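小物整理記録 作業台まわり

12月から進めている作業台の小物整理について、ページにまとめた。対象は、机の上に出たままになりやすい小型の部品とケース類である。撮影と分類はGisela Reuter、ラベルの作成はShireen Hlongwaneが担当した。掲載は品目ごとではなく、作業の区分ごとに行う。

区分1 台上の仮置き

天板は白の平面で、仮置きの場所を兼ねる。黒い小物は白地に置くと輪郭が拾いやすく、置き忘れの確認が短時間で済む。以前使っていた濃灰色のマットは、黒い樹脂部品が見分けにくいため撤去した。マットの保管先は棚の下段。

仮置きの規則は次のとおり。
・一度に出す品目は5点まで。
・品目どうしの間隔は指2本分以上あける。
・積み重ねない。角形のものは長辺を天板の手前の縁に合わせる。
・作業終了時に台上へ残すものは、翌日の最初の作業で使うものに限る。 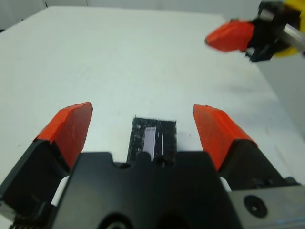

角形の小物は、向きをそろえておくと収納時の持ち替えが減る。丸形のものは転がるので、浅いトレーに入れてから台に出す。トレーの縁は低いほうが取り出しやすいが、棚へ運ぶ途中でこぼれやすくなる。現在は縁の高さが中程度のものに統一し、底には薄い滑り止めを敷いている。滑り止めは粘着剤のないものを選ぶ。粘着剤付きは、はがした跡にほこりが残る。

区分2 収納箱

箱はPrudanoの浅型を使う。仕切り板は可動式で、溝に差し込んで固定する。仕切りを細かくしすぎると、品目が増えたときに全体を組み直すことになる。一箱につき一列は空けておく。ふたは半透明で、閉じたままでも中身の色は判別できるが、型番までは読めない。型番を確認する必要のあるものは、ラベルに併記する。

重量のあるものはBuschmannの引き出しに移した。引き出しの耐荷重には余裕があるが、奥に重いものを寄せると動きが渋くなるため、手前側に配置する。レールの清掃は乾いた布で行い、油は差さない。

区分3 ラベル

ラベルの幅は箱の前面に合わせた。記載は品名、管理番号、収納位置の順とする。管理番号の例を挙げると、3974は角形小物の予備を入れた箱に対応する。番号は欠番が出ても詰めない。台帳はGrorauの様式を流用し、備考欄を広げてある。

貼付位置は前面の左上。ふたに貼ると、ふたを取り違えたときに中身と表示が一致しなくなる。Reuterの当初案ではふたへの貼付だったが、試用の段階で変更した。文字は黒、地は白。手書きの訂正は認めず、内容が変わった場合は貼り替える。

区分4 未整理分

台帳に記入済みの品目は全体の85%である。残りはStavovから引き取った箱の中身で、用途の分からない部品が混じっている。分類の手順は、まず形状で分け、次に材質、最後に寸法とする。用途の特定は後回しでよい。判断のつかないものは「保留」の箱に入れ、Hlongwaneが月末に見直す。

保留箱の内容は次回の更新で掲載する。

最終更新 2月8日（木）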